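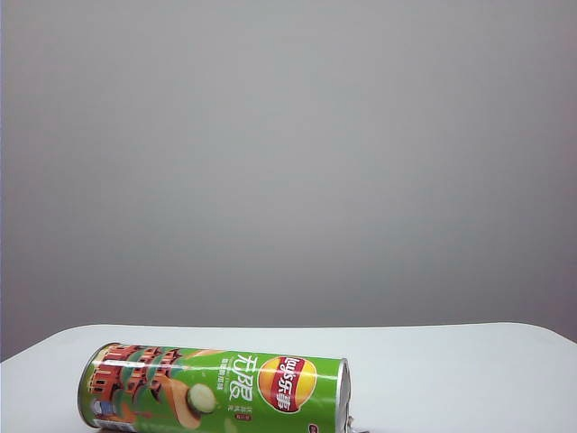 Cell 2, Druvcombe bench — September 7, 2019

Carried on from the June notes. Grondari arm, Flurnell two-finger gripper, fixed camera. Object for this round is the green Lay's canister, laid on its side. Glossy wrapper, so a fair test of the lighting as well as the grip.

Camera
Bracket screws checked, one on the wall side was a quarter turn slack. Nipped up, then redid the table-plane calibration. Residual went from 1.4 mm to 0.6 mm. Previous value kept in the log under the old file name, don't load it.

With the canister lying low in the image the lower body is lost past the bottom edge. The segmenter copes but puts the centre too high on the cylinder, so the arm comes down on the far shoulder. Two options: tilt the camera down, or mask the bottom band and reject anything that touches it. Went with the mask for now. Tilting means another full calibration and there is far more grey wall in view than we need, so it should be done properly at the next service.

Highlight along the top of the tube still splits the mask in two at the default exposure. Dropped exposure to 9 ms, gain unchanged. Mask closes up. White table goes slightly grey at the far edge at this setting but the threshold holds.

Gripper
Pads off, cleaned with IPA, refitted. Left pad has a nick near the tip, usable. Spare set is in the Khurana box, second drawer. Re-zeroed the jaws after refitting; the offset had moved by 0.3 mm, which I put down to the pads not being seated squarely last time.

Force limit set to 18 N. At the old limit the tube wall gave visibly under the fingers. Don't raise it for cardboard tubes without asking Anju Nautiyal.

Arm
Joint 4 noise is the same as in June. Ran it through its range with the gripper off: faint tick near the end of travel, no change in current. Cable clip at the wrist replaced, the old one had split. Home position repeated 200 times, no drift outside tolerance.

Grip axis
Long axis from the mask is fine when the whole tube is in view. With the end near the bottom edge it swings by several degrees. The mask rule should catch these, still to be confirmed on a proper run.

To do
Imelda Tiongson to order pads and two wrist clips.
Camera tilt and full calibration at next service.
Overnight run of 1000 cycles once the pads are in. Log joint 4 current throughout.
Move the exposure setting into the cell config — at present it resets on power-up and has to be typed in by hand.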